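CHAPTER 6
Bins, Totes, and Open Containers

6.1 Scope of the Chapter

Chapters 4 and 5 dealt with goods held on shelves and in racks, where each item has a fixed position and a known orientation. This chapter deals with goods held in open containers. A bin, for the purposes of this book, is a rigid container with four walls, a floor, and no lid, in which items rest directly on the floor or on one another. A tote is a bin made to be carried. A hopper discharges from below and is covered in Chapter 9.

Open containers are used where the range of items is wide and the quantity of each is small. They accept bottles, toys, packets, and hand tools without adjustment. In return, the position of an item is not controlled. It depends on how the item was put in, on the slope of the walls, on the friction of the floor, and on whatever was already in the bin.

After working through the chapter, the reader should be able to:

calculate the usable floor area of a bin with sloping walls;
classify mixed items by resting behavior;
estimate clearance between an item and the nearest wall;
select a floor finish suited to the items and to the inspection method.

6.2 Wall Slope and Usable Floor

The walls of most bins slope inward toward the floor. Slope allows empty bins to nest and makes it easier to reach items lying near the edge. It also reduces the floor area. For a bin whose opening measures L by W, with depth d and walls inclined at angle a from the vertical, the floor measures

(L - 2d tan a) by (W - 2d tan a)

Consider a bin with an opening of 500 mm by 500 mm and a depth of 200 mm. If the walls are inclined at 8 degrees, each wall takes up 28 mm at floor level, and the floor is 444 mm square. The loss in area is 21 percent. Storage plans drawn from the opening dimensions alone will therefore overstate capacity. Qiu and Zeng call this the rim error, and the term is used in the rest of this book.

An item that comes to rest partly on a wall is said to be leaning. Leaning items take up less floor but are less stable, and they may slide when a neighboring item is removed.

6.3 Resting Behavior

Items are placed in one of three classes. Class A items have at least one broad flat face and stay where they are put. Class B items roll about one axis; bottles and cans are the usual cases. Class C items are rounded in more than one direction, or are irregular enough that several resting positions are equally likely.

Class B items tend to collect along walls. In the Ustwood trials, 57 bottles were released one at a time at the center of a level bin, and 42 stopped in contact with a wall. A bottle lying parallel to a wall leaves little room for fingers on that side and should be approached from the ends or from above. 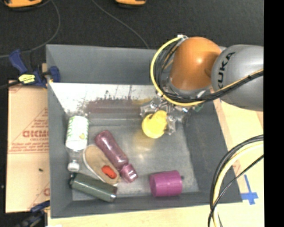 Figure 6.1 Mixed items in a gray bin with sloping walls. A clear bottle lies against the left wall; the floor is shiny and scuffed.

6.4 Floor Finish

A smooth metal floor is durable and easy to wipe down. Its drawbacks are low friction and strong reflection. A brightly colored item may produce a visible patch of its own color on the floor beside it, as the yellow item does in Figure 6.1, and an inspector working from above must separate the patch from the item. Scratches add further bright and dark marks as the bin ages.

Matte liners reduce both effects. They also hold dust, and a liner that is not fixed at the corners will lift when a tacky item is pulled from it. Table 6.2 compares four finishes by friction, reflectance, and cleaning time. The method used to measure reflectance is given in Appendix C and should be read before attempting Exercise 6.5.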